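Kitchen storage notebook, small drawer box
July 2018

Picking this up from Gemma's page. She wrote that the drawer box "solves the counter," and I have left her line in, but I don't buy it yet. What we have is a wooden box with one drawer, a slot in the top and a small hole near one edge of the lid. It holds a few things that used to lie on the counter. Whether it holds them better than the counter did is what I wanted to find out, and the Lernance people who ordered the comparison have mostly told us what they hope we will say.

Setup as before: box to the left, red cup behind it with the blue-handled and the red-handled utensil standing in it, pink disc on the tabletop to the right of the drawer, light blue bowl close by. Fengying wants the cup kept behind the box. I said fine, but a cup behind a box is a cup you reach over a box to get to, and we should write that down every time somebody knocks the lid with a sleeve. So far that is me, twice, and Gerardo.

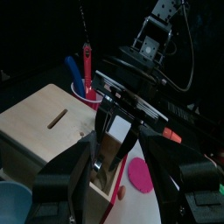
The drawer knob is small and round and I would like it bigger. Margareta says small knobs look right on a box this size. She may be correct about looks. With flour on my fingers I got it open on the second try, and with olive oil I gave up and pulled on the edge of the front panel, which will wear the color off in no time. Gerardo pointed out that no sane person opens a drawer with oil on their hands. He has not seen my kitchen.

Drawer, inside width: 156 mm on my ruler, a bit less on Mircea's. We used mine. Box weight with the drawer in and nothing in it: 1,623 g. The Sellora sheet describes it as light enough to move with one hand, which I managed, with the drawer sliding out as I tilted it. There is no stop. I have asked for a stop in two earlier entries (see June) and will ask again.

The slot in the lid: still no agreement on what it is for. The drawing from Etetis has the word "cards" with an arrow pointing at it, so recipe cards I suppose. I stood a card in it. It leaned, then it went through into the box and I had to shake it out. Gemma says thicker cards. I say then put the thickness on the drawing.

Notes on the back row. We keep changing this and then arguing from memory about what we changed, so for the record, the pale blue jug stays at the left end and the wooden board goes next to it on the right, handle hole low. Fengying had the hole high last month and liked it for hanging. We aren't hanging anything. With the hole low, you pick the board up by the top edge and the hole does nothing at all. I tried it that way for a whole afternoon of chopping onions at home and never once used the handle hole, so perhaps it doesn't matter, but then why are we paying to have one cut?

The jug is the only thing back there I have no complaint about. It has a handle and a cap, it stands where you leave it, you can tell more or less how much is in it without opening it.

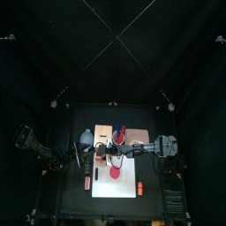 Should the board be kept with the jug or with the knives?

With the knives, in most kitchens. You take both out together and wash both together. Next to the jug it only makes sense if the counter is shallow and the board has to go along the back anyway, and in that case leave a finger's width between the two or the board drags the jug with it.

Back to the drawer. Margareta's rule is that anything you would lose goes in the drawer and anything you would look for stays out. I asked her for the difference and she said I would know it when I lost something. So the small loose stuff goes in the drawer: lids, caps, bottle stoppers, the odd ring off a jar. My worry is what always happens with drawers like this. It fills up from the front, you stop opening it all the way, and the things at the back might as well be in another house. Mircea says the drawer is too short for that. We'll see what he says after a month of Toma's jar lids, which come in sizes that fit no jar I own.

Metal pieces are the worst of it. They slide on the bare wood and end up against the back wall, where it is dark and they are hard to pick up. A scrap of felt would do. Gemma thinks felt collects crumbs. It does, and I would still take crumbs over fishing around with a fingernail.
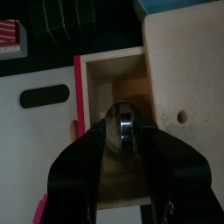
Shiny metal piece at the opening of the wooden compartment, pink edging on the left.

The colored edging gets a grudging pass from me. I expected to find it silly, but with the room lights low it does show where the opening is. I can't say the same for the inside, which goes brown and dim very quickly past the rim. Paint it white, or leave it and stop calling it "easy to see into" on the sheet.

To do before the Lernance call:
Drawer stop. Third request.
Bigger knob, even a borrowed one off an old cabinet, so we can compare.
Felt in, felt out, same pieces both times. Gemma to do the crumbs.
Ask Etetis about the slot and get the answer in writing.
Fengying to try a week with the cup beside the box. If she hates it I'll put it back behind and keep quiet.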